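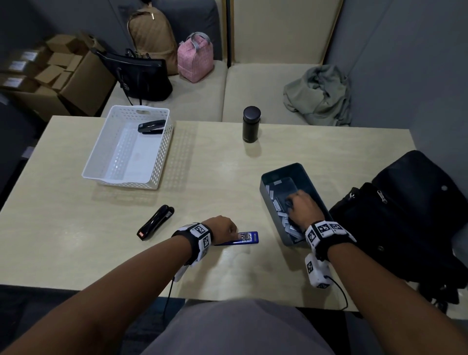

What I'm Wearing in September (and What I'm Returning)

Okay, it's wrap dress season again and I could not be happier! I know the fashion people would like us all in barrel jeans until spring, and I did try. I wore a pair to my niece's recital, spent the whole evening tugging at the waistband, and went home and ordered a dress in the car before I'd even unbuckled. The one I landed on is from Ahuja, in a rusty sort of orange they call "paprika," and it has real sleeves. Long ones, with a cuff that buttons. If you've been reading me for a while you know how I feel about a three-quarter sleeve (I'm cold, and I look like I've borrowed it).

Sizing runs a touch big. I'm usually a 12 and took the 10, and there's still room for a slip underneath. The tie is long enough to go around twice, which I like better than a floppy bow at the hip. I've worn it with tall brown boots for the office and with flat gold sandals to a backyard dinner, and a complete stranger at the grocery store asked me where I got it.

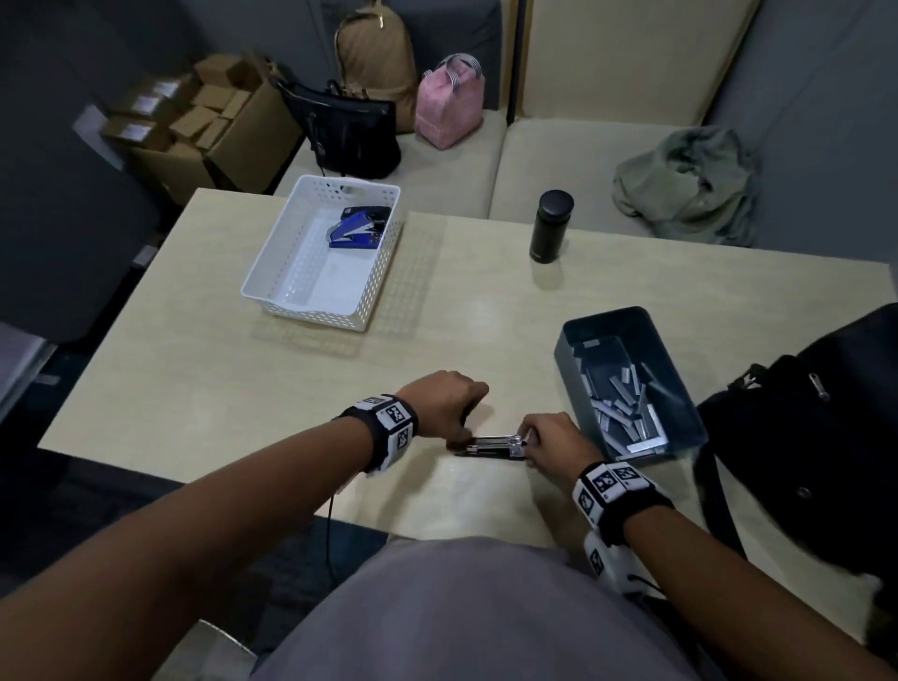
Busy hands at the table.

The other thing I promised you was a coat update. The Sturkska car coat came in camel and in a dark green, and I ordered both like a fool. Camel went back. It was gorgeous on the hanger and then I put it on and my whole face disappeared. The green one, though! It hits right at the knee, the collar stands up by itself, and the pockets are deep enough for gloves and a paperback. It's $107 right now, and I'd buy it at full price, but please don't tell them that.

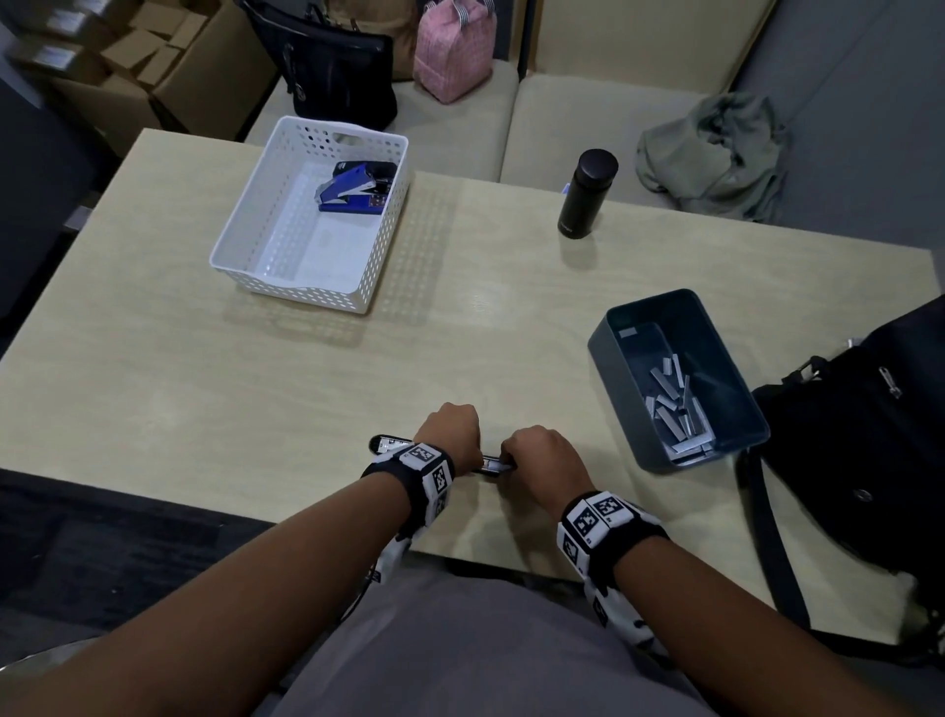

Page last updated: September, 4:10 p.m.

A few of you wrote in about hems, so I asked Abbas Kermani, who has altered pretty much everything I own. He wants you to bring the shoes. Every time, even if you think it's only half an inch of heel. He also told me he'd leave a wrap dress hanging overnight before pinning it, so the skirt can drop, and now I feel terrible about all the ones I made him do while I stood there waiting. For a wool coat he'll shorten the sleeves but he tries to talk people out of moving the shoulders, and he's very persuasive.
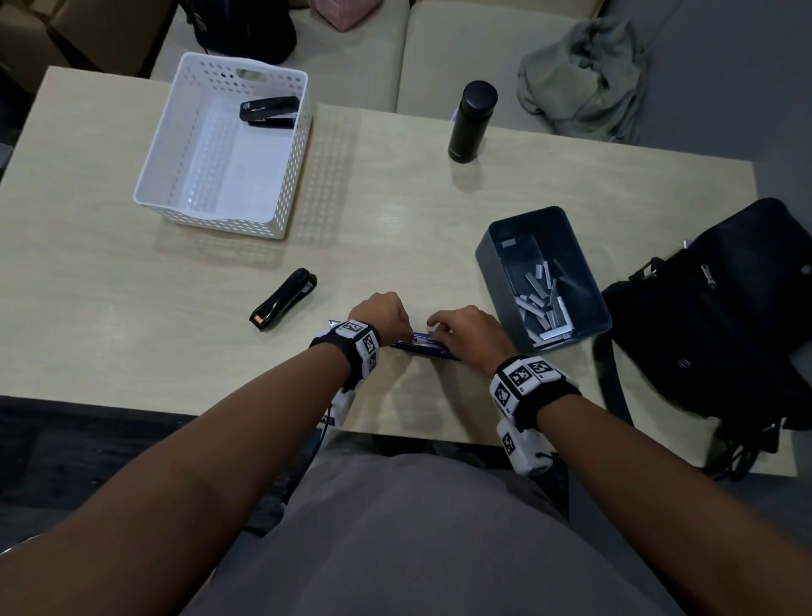
My fall lookbook pages are finally done, and I'm mailing paper copies again to anyone who asked. It's 4 outfits, all built on that green coat, with a swatch of fabric clipped to each page where I could get one. I stapled the first batch myself and went through a little blue box of staples, so if yours has a crooked corner, that's my handiwork. The fabric list is on the back page, and the Nurkach scarf I couldn't stop talking about last month is in outfit two, tied loose over the coat with the ends hanging down. Send me your address if you'd like one and I'll get it out with the next bunch.

Next time it's boots. I have three pairs in the hallway with the tags still on, and my husband has started stepping over them very loudly.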